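Why Do Oranges Have a White Layer?

Hi, I'm Jaqueline Huerta, and I eat a LOT of oranges (my record is 2 before breakfast!). Have you ever peeled one and found fuzzy white stuff under the skin? It has a funny name: pith. Say it fast ten times!

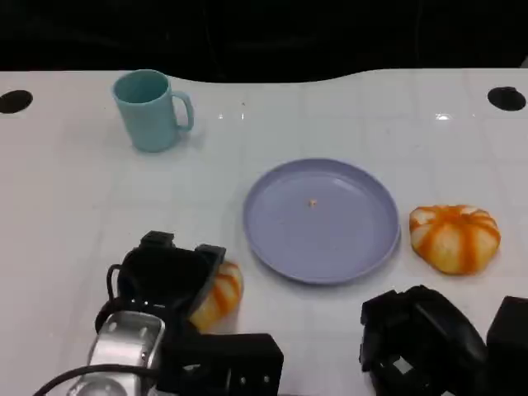

Orange-and-white stripes, a purple plate and a teal mug.

Think of an orange as wearing a coat. The outside is the bright, bumpy part, and it's full of tiny pockets of oil. Scratch it with your fingernail and sniff – that great smell is the oil! Under that comes the pith, soft and spongy like a winter lining.
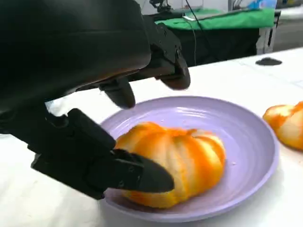 Pith is safe to eat, even if it tastes a little bitter. My cousins in Werovstead pick off every last thread, but I just munch it. Stripes like the ones on this plate show both colors side by side, orange and then pale, a bit like a pumpkin. Want to try your own? Ask a grown-up to help you score the peel from top to bottom, then pull off every other strip. Save the strips and smell them, too!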